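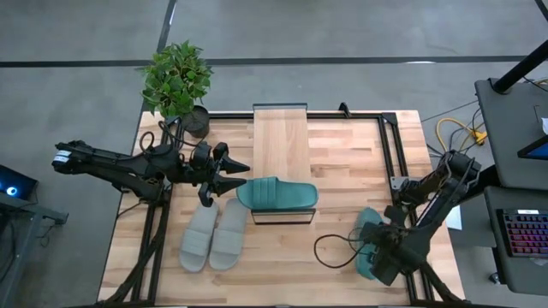
We passed 225 episodes on the shoe task this week and I am way more excited about it than a grown adult should be about slides.

A quick catch-up for anyone who missed the July post. I'm teaching a pair of robot arms to put shoes away. The learning system I'm using (I call it Hasel, after the street I grew up on) doesn't get any rules about shoes. It watches recordings of me driving the arms by hand, with the camera view and all the joint positions saved together, and it tries to work out what I'd do next. One recording, from a scattered start to everything on the rack, is an episode. So the bulk of my hobby at the moment is moving sandals through two grippers, saving, messing them up, and going again.

And I love it! There's so much in it that I didn't see coming. Take the slides. I chose them over sneakers because they have no laces and one big obvious strap, and I figured they'd be the easy version. Well. A slide gives you maybe four decent places to grab, and each one changes what happens next. If you pinch the strap from above, the shoe hangs nicely but swings. If you take it by the side, you get a very firm hold and then the shoe comes up on edge, and you have to roll the wrist before you can lay it flat on the board. I do the side grab a lot with the right arm, mostly on the teal pair, and the wrist roll used to take me forever. Now I can do it in one motion about half the time.

The gray pair is a different animal. The straps are quilted and thick, so the fingers have to open wider, and they're softer all over, which means they squash a bit before they lift. My early gray episodes are full of little hesitations where I wasn't sure I had it. I kept some of those in. Brenda Hartley, who has been doing this kind of thing in Clistville a lot longer than I have, told me to throw out the ones where I was dithering and keep the ones where I missed and then fixed it. Those are different things, and it took me an evening of watching playback to see how different. A miss followed by a clean second try teaches the model how to recover. Dithering just teaches it to dither.

Going back through everything with that in mind cost me 9 episodes from the first batch, which hurt a little, but the rest look so much better for it.

The other big change is how I set up each start. For the first stretch I was putting the shoes down wherever my hand happened to drop them, and I thought that was random. It was not random! When I plotted the starting spots, nearly all of them were in the same patch, toes facing the same way – apparently I'm a very tidy scatterer. So now I have six starting layouts written on index cards, and I shuffle them before every session. Some have a pair side by side, some have one shoe already up on the board and its partner down on the wood, and one has a shoe upside down (I hate that card). Inside each layout I still nudge things and turn them a bit, so no two starts are quite the same.

Starting halfway through the task has been the best idea of the bunch, and I got it from a comment here, so thank you, Pereyra reader whose name didn't come through. The first model I trained was fine at picking up shoe number one and got lost as soon as there was already something on the board. With the halfway cards in the mix, the newest one goes for the second shoe like it has a plan. It still sets it down crooked, but it goes for it!

A few smaller notes, mostly so I remember them:

Go slower near the board than feels natural. My fast placements look great live and terrible on playback, because the shoe is still moving when the fingers let go.

Park the arm you aren't using in a different spot now and then. I'd been leaving the left one in exactly the same pose while the right one worked, and the model got very attached to that pose.

Watch the cables on the wrists. The loop can slide across the wood and brush a shoe without my noticing, and then the shoe has shifted between one grab and the next. I stop and redo those.

Take breaks. My hands get lazy after an hour and I can see it in the data.

Next up is mixed pairs, one teal and one gray within reach at the same moment, with the job being to match them on the board. After that I want to try the old canvas shoes from the Ferley house, which have floppy backs and are going to be a nightmare. My target for the whole set is 1,215 episodes, so there's a long way to go, and I've got a fresh playlist and a better chair. If you've collected grasps on anything soft and squashy, please tell me how wide you open before you close in. I'm still guessing on the gray ones.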